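Film Production II: Short Non-Fiction
Handout 5, Micro-budget shooting and the participant crew
Course notes, revised 6/13/21

1. Scope

These notes cover productions in which the people on screen also do part of the crew work. The set film is Sala, directed by Ronja Ekström, which follows an amateur group making a western in a disused quarry. Read the production diary before the seminar.

2. Terms

Participant crew: persons who appear in the film and hold a technical post on it.
Frame production: the documentary.
Inner production: the film being made within it.

The two productions keep separate schedules, separate call sheets and separate sound rolls. Mixing the sound rolls is the most common fault in student work and is slow to repair in the edit.

3. Shooting ratio

The ratio is the length of material recorded against the length of the finished film. A ratio of 16:1 is workable for a planned observational short. Ekström shot at 100:1, and the assembly took until November of the following year. Log on the day of shooting. A log entry needs the roll, the time, the speaker and one line on content.

4. Consent

Obtain two signatures from each participant, one before shooting and one after the rough cut has been shown. The second form lists the scenes in which the person appears. A participant who holds a crew post signs a separate form for that work. 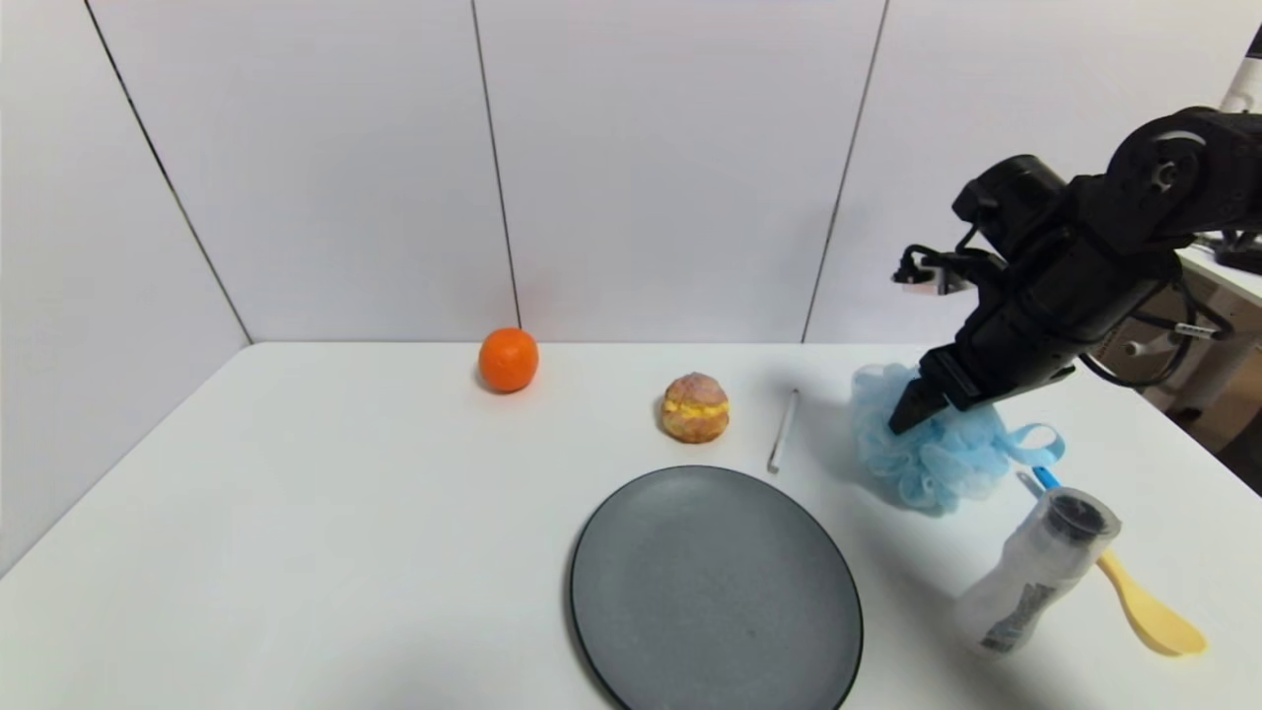
Orange and pastry, white tabletop.
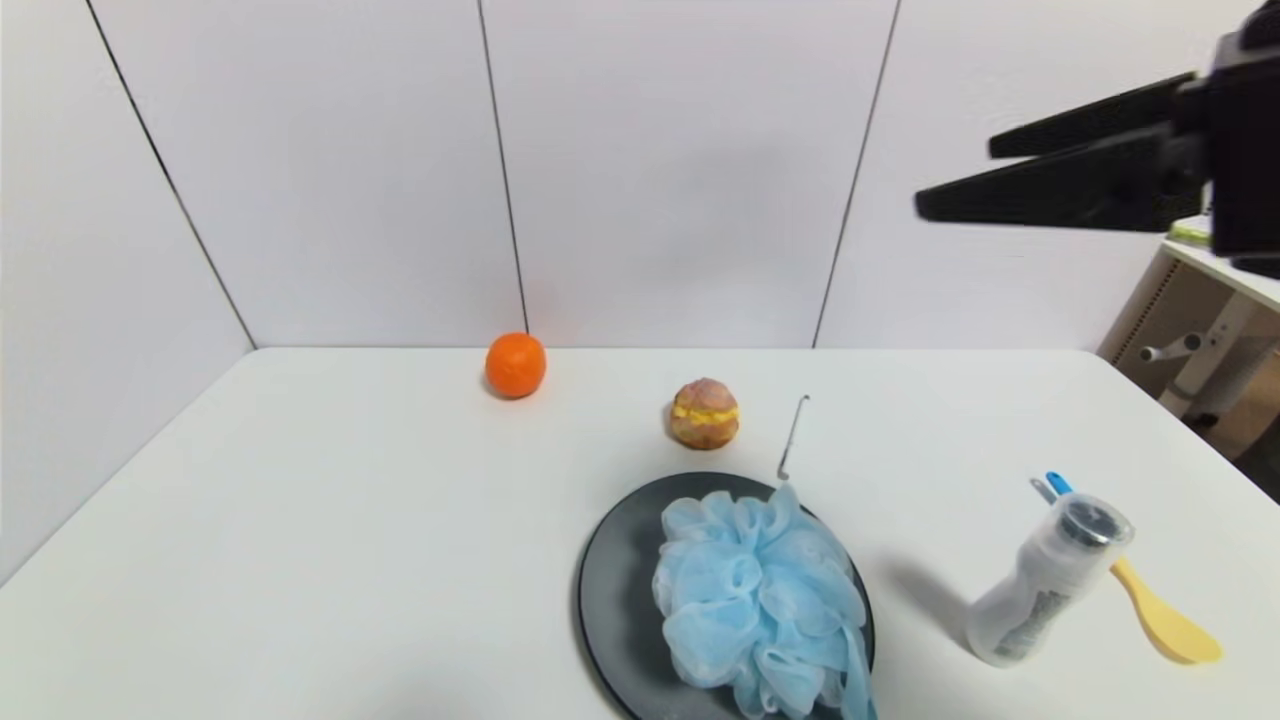

Helge Moen objects to the second signature. In his view a rough cut screening hands the edit to the participants, and a director who needs their approval at that stage has not explained the film properly at the start. He would keep the screening and drop the form.

The course keeps both. Students who take Moen's position should argue it in the written task, with reference to at least one scene in Sala.

5. Written task

Compare the use of the inner production in Sala and in Inotora. Consider who holds the camera, whose sound is heard, and at what point the finished inner film is shown. Hand in with a scene list. Late work goes to Sigrun Midtbø.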